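Hasano Two-Arm Kitchen Helper
Set-up Guide, Section 4: First Table Clearing

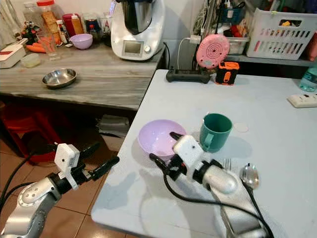
Razia Memon wrote to us after her first week that the old version of this section "assumed I owned a laboratory and a great deal of patience", and asked for one that began with the crockery. We have rewritten it accordingly. The patience is still required.

Before you start

You should have finished Section 3 (Waking the Arms) and seen both arms go to their rest position without complaint. If either arm complained, go back. Section 4 does not cure anything left over from Section 3.

You will need:

A table or worktop that does not wobble
One light plastic bowl
One mug, empty
A fork and a spoon
The stop button, in your hand and not in a drawer

CAUTION: Leave knives, wine glasses and anything you inherited out of this exercise. The grippers are gentle by the standards of grippers.

4.1 Laying out the table

1. Put the bowl near the middle of the table, within easy reach of the right arm.

2. Put the mug to one side of the bowl. Leave enough room for the gripper fingers to pass between the two. If you can't get your own hand in, the helper can't either, but it will try.

3. Lay the fork and spoon flat. They should not overlap. A fork resting on a spoon counts as one object as far as the software is concerned, and it will go looking for the handle of this new invention.

4. Keep other things at the back of the table if you have nowhere else to put them. The helper ignores whatever is outside the work area you drew in Section 3. It doesn't ignore things its elbow meets on the way.

Note: Shiny cutlery reflects the room and sometimes the helper itself. If it keeps hesitating over a spoon, turn the spoon over or dim the lamp above it.

4.2 Checking the cables

5. Move each arm by hand through its full reach, with the power off. Watch the black cables along the arm. They should hang with some slack but should not catch on the table edge or sweep across the top like a tail.

6. Fasten any spare length with the clips from bag 19. There are more clips in the bag than you need. Owners tell us they find uses for them.

CAUTION: Never route a gripper cable under a bowl, a plate or a pet.

4.3 The first pick

7. Switch on. Wait for the steady tone. The rising tone means it is still thinking, and the falling tone means it has thought and would like you to read page 139.

8. Choose Bowl, then Right Arm, then Slow. Slow really is slow. You may sit down.

9. Watch the fingers come to the rim. One finger should go inside the bowl and one outside. If both end up on the same side, press Stop, move the bowl a hand's width towards you and choose Try Again.

10. When the fingers close, the bowl should lift straight up. Light plastic bowls may tip a little. If yours tips a lot, lower Grip Height by one step. Don't raise Grip Force. Everybody raises Grip Force, and our spares department sells a great many bowls.

11. Choose Put Down. The helper will return the bowl to where it found it. This may feel like an anticlimax.

Note: The left arm stays where it was parked during steps 8 to 11. It has not crashed. To involve it, see 4.5.

4.4 Mug and cutlery

12. Turn the mug so that its handle is clear of its neighbours. Choose Mug and repeat steps 9 to 11. The helper grips the body of the mug, so the handle is of interest only as something to bump into.

13. Choose Fork, then Spoon. Expect more failures here than with the bowl. Thin flat things on a flat table are hard work for two stiff fingers, and a folded tea towel underneath helps a good deal.

14. After four clean picks in a row, move the speed up to Medium. We suggest you leave Fast alone until you have replaced the mug with one you dislike.

4.5 Bringing in the left arm

15. Choose Both Arms and wait while the helper works out how not to hit itself. This takes longer than you would like and is worth every second.

16. Put one object on each side of the table and choose Clear. If both arms go for the same object, press Stop and widen the Middle Gap setting.

CAUTION: Keep hands, sleeves and helpful children out of the space between the arms at all times.

If the helper refuses to move after step 16, the work area has probably been lost. Draw it again as in Section 3, then restart from step 7. Loading the dishwasher is covered in Section 9, which needs the Krūmiņa wrist kit, sold separately.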